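로완샤데 핸드 그리퍼 키트, 한 달 써 본 이야기

안녕하세요. 오랜만에 글을 올립니다. 저는 한국어가 모국어가 아니어서 글을 쓰는 데 시간이 많이 걸립니다. 어색한 문장이 있으면 너그럽게 읽어 주시고, 틀린 표현은 댓글로 알려 주시면 고맙겠습니다.

오늘은 손에 쥐고 쓰는 그리퍼 키트에 대해서 쓰려고 합니다. 만든 회사는 Rawashdeh입니다. 제목에는 제가 듣고 읽는 대로 한글로 적었는데, 정확한 발음은 저도 모릅니다. 이 키트는 로봇 팔이 없어도 사람이 직접 손잡이를 잡고 물건을 집으면서 동작을 기록할 수 있는 도구입니다. 그리퍼에 어안 렌즈 카메라가 붙어 있고, 기록한 영상은 나중에 로봇을 학습시키는 데 씁니다. 로봇 팔은 비싸고 무겁습니다. 그래서 저처럼 작은 작업실에서 공부하는 사람에게 이런 도구는 꽤 반가운 물건입니다.

저에게 이 키트를 소개한 사람은 예전 직장 동료 Nadja Aebischer입니다. Nadja는 Stanham에서 물류 자동화 일을 하고 있고, 저보다 반년 정도 먼저 같은 제품을 샀습니다. 처음 물어보았을 때 대답은 "기계는 좋은데 설명서가 나쁘다"였습니다. 저도 지금은 같은 의견입니다.

구입과 배송

저는 Clovimia라는 온라인 상점에서 주문했습니다. 가격은 기본 키트가 1328유로였고, 예비 손가락 세트와 운반 가방까지 넣은 묶음이 1575유로였습니다. 오래 고민하다가 묶음으로 샀습니다. 가방은 사실 필요하지 않았습니다. 하지만 예비 손가락은 벌써 한 번 바꾸었으니까 잘 샀다고 생각합니다.

배송은 빨랐는데 통관에서 서류를 한 장 더 달라고 해서 며칠 늦어졌습니다. 상점에 메일을 보내니까 다음 날 아침에 서류를 보내 주었습니다. 이 점은 칭찬하고 싶습니다. 상자 안의 포장도 단단했습니다. 다만 작은 나사가 든 봉지가 완충재 밑에 깔려 있어서, 저는 나사가 빠진 줄 알고 상점에 두 번째 메일을 쓸 뻔했습니다. 혹시 사시는 분이 있으면 완충재를 버리기 전에 꼭 들어 보세요.

조립

조립은 저녁 시간 하루로 충분했습니다. 손잡이와 몸체는 이미 붙어서 오고, 사용자가 하는 일은 손가락과 카메라 고정대를 다는 것입니다. 설명서는 영어인데, 그림과 글의 순서가 서로 다릅니다. 글에는 카메라를 먼저 달라고 쓰여 있고 그림에서는 손가락을 먼저 답니다. 저는 글을 믿었다가 다시 풀었습니다. 그림 순서가 맞습니다.

방아쇠의 힘은 조절 나사로 바꿀 수 있습니다. 처음 상태는 제 손에 너무 뻑뻑했습니다. 나사를 반 바퀴씩 풀면서 맞추었고, 지금은 오래 잡고 있어도 손가락이 많이 아프지 않습니다. 손이 작은 분들은 이 부분을 먼저 조절하고 시작하시는 것이 좋겠습니다.

녹화해 보기

처음 연습한 물건은 뚜껑이 있는 플라스틱 병입니다. 병은 쉬워 보이지만 둥글고 미끄러워서 연습하기에 좋습니다. 특히 반투명한 병은 빛에 따라서 모습이 많이 달라지기 때문에, 카메라의 노출을 확인할 때도 도움이 됩니다. 저는 낮은 쪽에서 위를 향해 보는 각도도 일부러 기록에 넣었습니다. 물건을 선반에 올리거나 높은 곳에서 꺼낼 때 카메라가 천장을 보는 일이 자주 있기 때문입니다.
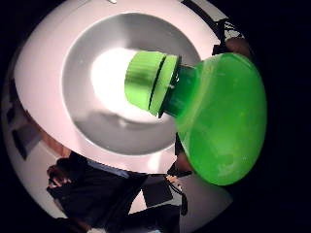

자동 노출은 솔직히 조금 아쉽습니다. 카메라가 조명 쪽을 향하면 밝은 부분은 하얗게 날아가고, 아래쪽의 어두운 부분은 구별하기가 어려워집니다. 설정 프로그램에서 노출을 고정할 수 있지만, 고정하면 이번에는 서랍 안이나 책상 밑이 너무 어둡습니다. 여러 값을 바꾸어 본 다음에 저는 중간보다 조금 낮은 값으로 정했습니다. 완벽한 값은 찾지 못했습니다. 좋은 값을 아시는 분이 계시면 저에게도 가르쳐 주세요.

어안 렌즈의 시야는 아주 넓습니다. 물건과 주변을 같이 볼 수 있어서 위치 추정에 유리하다고 제조사는 설명합니다. 제 경험으로도 벽이나 가구처럼 움직이지 않는 것이 많이 보일 때 추정이 잘 되었습니다. 반대로 하얀 벽 하나만 가까이 볼 때는 추적이 끊어지는 일이 있었습니다. 이럴 때 프로그램은 소리를 내지 않고 조용히 기록을 계속합니다. 그래서 녹화가 다 끝난 뒤에야 못 쓰는 기록이라는 것을 알게 됩니다. 짧은 경고음이라도 있으면 정말 좋겠습니다.

또 하나, 넓은 시야 때문에 방 안의 물건이 거의 다 찍힙니다. 저는 이제 녹화 전에 우편물이나 이름이 적힌 서류를 치웁니다. 처음 며칠의 기록은 이 생각을 못 해서 다시 확인하고 일부를 지웠습니다.

소프트웨어

프로그램의 이름은 Sasano이고, 키트 가격에 포함되어 있습니다. 설치는 어렵지 않습니다. 화면도 단순합니다. 녹화 목록이 왼쪽에 있고, 하나를 고르면 영상과 손가락이 벌어진 정도의 그래프가 같이 나옵니다. 저는 이 그래프가 마음에 듭니다. 물건을 놓친 순간을 찾을 때 영상을 처음부터 볼 필요가 없습니다.

제가 한 달 동안 모은 기록은 모두 3827개입니다. 이 숫자에는 실패한 것도 들어 있습니다. 기록이 많아지니까 목록이 느려지기 시작했습니다. 폴더로 나누면 다시 빨라지는데, 폴더 사이에서 기록을 옮기는 기능이 없어서 파일 관리자로 직접 옮겨야 합니다. 그리고 이름을 바꾸면 그래프와 연결이 끊어지니까 조심하셔야 합니다. 저는 이것 때문에 하루 저녁을 잃어버렸습니다.

이 문제를 고객 지원에 물어보았더니 Tamer Hijazi라는 담당자가 답장을 주었습니다. 답장까지 대략 4일이 걸렸습니다. 내용은 친절하고 자세했습니다. 연결을 복구하는 방법을 순서대로 적어 주었고, 목록 기능은 4월 업데이트에서 고칠 계획이라고 했습니다. 업데이트가 나오면 이 글 밑에 내용을 추가하겠습니다.

배터리와 무게

배터리는 제가 쓰는 방식으로는 오후 한나절을 버팁니다. 쉬는 시간에 충전하면 하루 종일 쓸 수 있습니다. 그런데 충전 단자가 손잡이 아래에 있어서 충전하는 동안에는 세워 둘 수 없습니다. 눕혀 놓으면 카메라 고정대가 책상에 닿기 때문에 저는 수건을 접어서 밑에 깔아 둡니다.

무게는 처음에는 가볍다고 느꼈습니다. 하지만 팔을 위로 들고 같은 동작을 반복하면 어깨가 금방 피곤해집니다. 저는 높은 곳의 작업과 책상 위의 작업을 번갈아 합니다. 손잡이의 고무 부분은 촉감이 좋은데 먼지가 잘 붙습니다. 물티슈로 닦으면 깨끗해집니다.

누구에게 맞을까요

벌써 로봇 팔이 있고 원격 조작 장비도 있는 분이라면 급하게 살 필요는 없다고 생각합니다. 혼자서 또는 작은 팀에서 여러 장소의 기록을 모으고 싶은 분에게는 권하고 싶습니다. 부엌에서도, 복도에서도, 친구 집에서도 바로 녹화할 수 있다는 것이 저에게는 제일 큰 장점이었습니다. 설명서와 프로그램은 더 좋아져야 합니다. 그래도 다시 고르라고 하면 저는 같은 키트를 살 것 같습니다. 그때는 가방을 빼고 예비 손가락만 따로 주문하겠습니다.

다음 글에서는 모은 기록으로 학습을 해 본 결과를 쓰려고 합니다. 아직 컴퓨터가 계산을 하고 있어서 언제 올릴 수 있을지는 모르겠습니다. 질문은 댓글로 남겨 주세요. 답을 쓰는 데도 시간이 조금 걸리지만 모두 읽고 있습니다.

2019-03-10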